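Unit 4: Specifying Outdoor Seating and Dining Furniture

Course notes, Furniture Retail and Product Knowledge

4.1 Scope of the unit

This unit covers the selection of outdoor furniture for domestic customers. Students should have completed Unit 3 (Frames and Finishes) before attending. The product sheets for the Bendine and Trundar ranges are issued separately and must be brought to the August workshop.

4.2 Frame materials

Powder-coated aluminum does not rust and is light enough for one person to move. Steel is heavier and stays put in wind, but any chip in the coating must be touched up promptly. Teak may be left to turn gray or oiled each season; the customer should be told which treatment the warranty assumes. Synthetic weave is normally supplied over a metal frame, and the frame material should be stated on the order form along with the weave.

4.3 Dimensions and loading

Seat height and table height are considered together. The Bendine dining table has a top 186 cm long and seats six. Bench cushions in the same range are 40 cm deep, and the matching stools have a seat height of 40 cm. Students are expected to read these figures from the product sheet and to confirm that chair arms pass beneath the table apron.
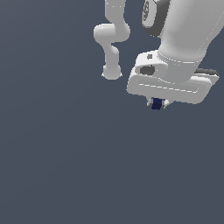

Figure 4.1. White robot arm, computer rendering.

4.4 Cushions and covers

Solution-dyed acrylic holds its color well in direct sun. Polyester is less costly and fades sooner. Foam should be of an open-cell type where cushions will remain outside, and covers should have zippers so that they can be removed for washing. Storage boxes are quoted by internal volume; the Trundar box is listed at 438 liters and accepts a full set of lounge cushions.

4.5 Assigned work

Prepare a written specification for a patio set suitable for a household of four, using the Matsuda catalog. State the frame material, the cushion fabric, the overall dimensions and the care instructions to be given at the point of sale. Submit the specification through the Vorka course page by 5:00 p.m. on the closing day of the unit. Late submissions are marked under the general course rules.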